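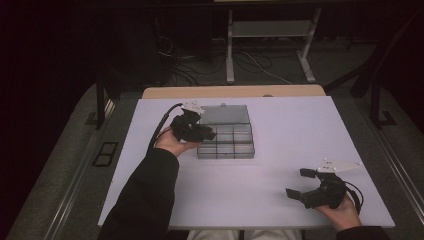
lesetti_lab
Day two of hand demos with the grippers. I'm at 159 takes of the organizer box and my wrists hate me! Do you all vary your speed or keep it steady?

gosselin6
Steady. Mixed speeds made our policy jittery.

bianka_v
Disagree! I mixed mine on purpose (1,322 takes, ugh) and it coped way better with a sticky lid.

gosselin6
With that many takes, sure. Try it with 159.

lesetti_lab
Ok, slow ones until Saturday, then I'll mix some in and post both runs.

Contact | © Fliltus Forums | Back to top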